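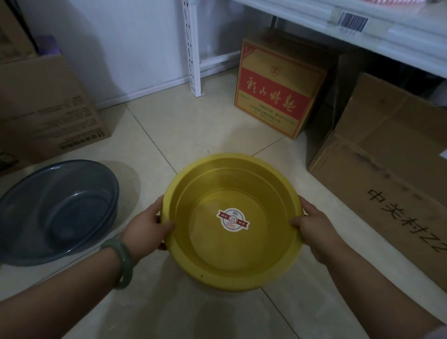

Categoria: Automação no trabalho > Loja e armazém

Como preparar a equipa para a reposição assistida

Este guia destina-se a lojas de artigos para o lar que vão passar a usar o sistema Stikwood na reposição. O sistema lê as etiquetas das prateleiras, compara-as com as vendas e cria uma lista de tarefas. O manuseamento continua a ser feito por pessoas. O que muda é a ordem do trabalho e quem a decide.

1. Antes de ligar o sistema, reveja as etiquetas. Cada código de barras tem de corresponder ao artigo exposto. Na loja de Ulthorpe havia 61 etiquetas por corrigir e o arranque passou para outubro.

2. Separe as peças redondas das caixas. Bacias e taças são apresentadas à mão, uma de cada vez, seguras pelos dois lados da borda.

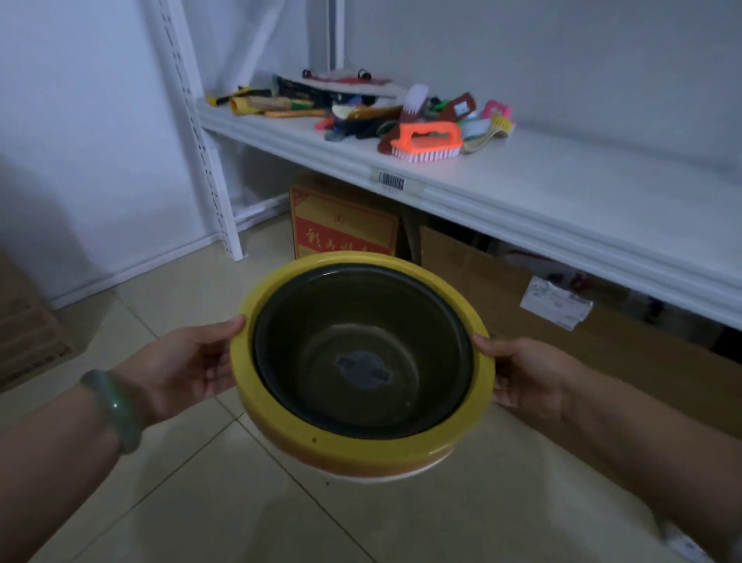

Texto: Redação técnica da Arkberg, formação em automação de loja
23 de junho de 2024

3. Trate as prateleiras de artigos misturados à parte. Escovas de cores e cabos diferentes, amontoadas na mesma prateleira, dão erros de leitura. Divida-as por tipo ou marque a prateleira como "contagem manual" no menu Zonas.

4. Distribua as tarefas no início do turno. O sistema propõe blocos de 15 minutos. O responsável pode trocar a ordem - e deve fazê-lo quando há clientes no corredor ou caixas no chão por arrumar.

5. Reserve 60 minutos na primeira semana para ouvir a equipa. Quem repõe há anos sabe de cor o que falta e pode estranhar receber uma lista. Registe os casos em que a lista falhou e envie-os ao suporte.

O que muda para as pessoas

Há menos contagem ao fim do dia e mais verificação durante o turno. Em Ulthorpe, 4 funcionários passaram a rodar entre a reposição e a verificação. Os tempos por tarefa ficam registados, por isso informe a equipa por escrito sobre quem os consulta e durante quanto tempo são guardados. Não os use para comparar pessoas no primeiro mês - os valores ainda incluem erros de etiqueta.

Se a loja já usa leitores Brophy, mantenha-os ligados até terminar a primeira contagem completa.

Utilizamos cookies para melhorar a sua experiência. Aceitar | Gerir preferências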